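Home Projects Notes Reports Contact

Writing house rules for hand-held gripper sessions
Student project report, Joaquín Riquelme
24 February 2021

So my project was supposed to be about grip force. I had a whole plan for it, with a spreadsheet and everything, and then I spent my first couple of weeks in the lab watching people record sessions and realized we had no written rules for doing it. None! Everybody had picked up their habits from whoever showed them the ropes, and the habits didn't match. One person taped the cables down, another let them hang. One person threw out every recording with a dropped item in it, and the person on the next shift kept them all. My advisor said that if it bothered me so much I should write the rules myself, and that became the project.

I started by reading what was already out there. The safety standards for industrial robots are good (and long, bring snacks) but they mostly worry about a powered arm swinging into somebody. With hand-held grippers there's a person on the other end, so a lot of that doesn't carry over directly. What did carry over was the way those documents are written. They say "shall" when they mean you have to and "should" when they mean it's a good idea, and they keep the two apart. I copied that, and it saved me a lot of arguing later on.

My first draft had 60 rules. It was terrible. I printed it out and handed it to two people from the Fitzgerald group, and they got as far as the second page before they started skimming, which I could see because I was sitting right there. I cut it down to 24 rules in November and that's the version we tested. They're sorted by when you need them: before you strap in, while you're recording, and when you're done.

The "before" part is mostly about the table and the floor. Cables shall be kept out of the path between the chair and the table. Table position shall be marked with tape on the floor or checked against the last session. Containers shall be put down before the operator straps in, and I'm weirdly proud of that one, because moving a tub with grippers on your hands is how you end up picking stuff out of the carpet. There's also a liner rule: if a bin gets a bag, the bag goes in first and gets pushed down along the walls so it doesn't stand up in the way of the jaws.

Small loose pieces and thin clear plastic got their own section, and that's the section I rewrote the most.
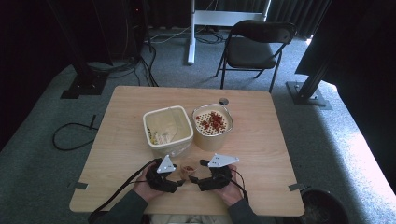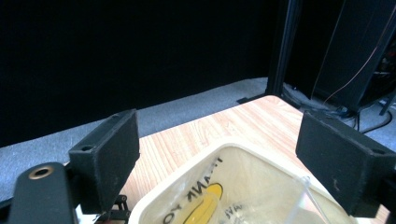 The trouble with clear plastic is that people squeeze it too hard. You can't judge the edge very well, so you close until you feel something, and by then the wall has buckled. Rule 11 used to say "use light pressure," which is useless, everybody thinks their pressure is light. Now it says the operator shall close slowly, stop at first contact, and lift only a little way before carrying on. If two grippers share one object, they shall stay level with each other and stay over the table the whole time. Nothing gets passed over the edge.

Then there's the spill rule, and oh boy, the spill rule. My version said that if any pieces fall, you stop recording, clean up and start over. Severo (that's our nickname for the strictest of the older checklists, not a person) says the same thing. But the people who train on the recordings said they want the messy ones too, as long as they're labeled. We went back and forth on this for a while. The final wording is that a spill on the table shall be labeled and the session may continue, and a spill on the floor shall end the session. I still think it's a little loose, but I lost that vote and I can live with it.

To test the rules I went through 100 recorded sessions, half of them made before the rules and half after, and marked each one against the list using Vista, the review tool we have on the lab computers. Labels got a lot better. Cable habits got better for a bit and then slid back, and I think that's because the cable rule is the most annoying one to follow when you're alone. Two of the rules never came up at all in any session, so I moved them to an appendix.

What I'd do differently: talk to the operators first and write second. The best rule in the document (rest your wrists between tasks, with the grippers on the table and the jaws open) came from somebody who'd been quietly doing it for months, and I only heard about it over lunch. I'd also get a second person to mark the sessions. I wrote the rules AND graded everyone on them, so take my scoring with a big grain of salt.

The rules are taped inside the cabinet door and there's a copy in the shared folder under Pulto. If you change one, please put your initials next to it and say why. Rule 7 already has three sets of initials on it and I can't read any of them.

Related reports
Pulto folder: how we name our recordings
Marking sessions in Vista, a short guide
Severo checklist, old version with comments
Fitzgerald group: notes on wrist strain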